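## La mesa como punto de partida

La encargada del taller Vilela lleva media vida restaurando tableros de comedor, y cuando se le pregunta por qué no hace sillas contesta sin pensarlo mucho: «Las sillas se me dan mal. Una mesa es una superficie y cuatro apoyos, y con eso tengo trabajo para años». El taller ocupa un bajo en Preltbridge, con entrada por el patio. Los miércoles abre al público por la tarde; el resto de la semana atiende con cita.

La mayor parte de los encargos son tableros de casa, de los que se usan a diario. Llegan con cercos de vasos, quemaduras y capas de barniz puestas una encima de otra. «La gente me pide que quede como nueva», dice. «Yo les pregunto cómo era cuando era nueva y casi nunca lo saben. Compraron la mesa ya usada o la heredaron».

Su método ha cambiado poco. Primero limpia y deja reposar la pieza dos días. Luego lija a favor de la veta, empezando por un grano 100, y va subiendo hasta que la mano deja de notar aspereza. Para los tonos claros no usa tinte. Prefiere un acabado mate que pide a Mernanberg, un almacén pequeño que se lo sirve en latas de 2 litros.
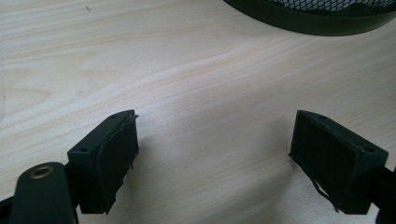
El acabado mate tiene partidarios y detractores entre sus clientes. Algunos lo encuentran soso al verlo en una muestra pequeña y cambian de idea delante de un tablero entero. En una madera clara como esta, de tonos crema y beis, la veta se sigue bien en diagonal y asoman unas líneas tirando a rosadas que, según ella, un barniz brillante taparía con reflejos. «Algo de luz va a devolver siempre, sobre todo por el centro, si tienes una ventana o una lámpara cerca. Pero se puede leer encima sin que moleste».

Tampoco persigue la superficie perfecta. Un punto oscuro, si es pequeño, lo deja. «Para quitarlo tendría que rebajar toda la zona, y luego se nota al pasar la mano. Prefiero el punto». A quien insiste le explica lo que cuesta y le deja decidir.

Sobre el mantenimiento es breve: un paño apenas húmedo, otro seco detrás y nada de productos con silicona. Recomienda repasar el acabado cada 2 años en las mesas de cocina, y menos a menudo en las de trabajo. También pide que no se dejen macetas encima, ni siquiera con plato.

Ahora prepara un pedido para Cliluvwood, una casa de huéspedes que quiere renovar el comedor antes de julio. Son mesas largas y todavía no han acordado el canto. El cliente lo quiere recto y ella defiende redondearlo un poco. «Un canto vivo se marca con el primer golpe de una silla. Les he mandado una muestra de cada uno y estoy esperando a que contesten».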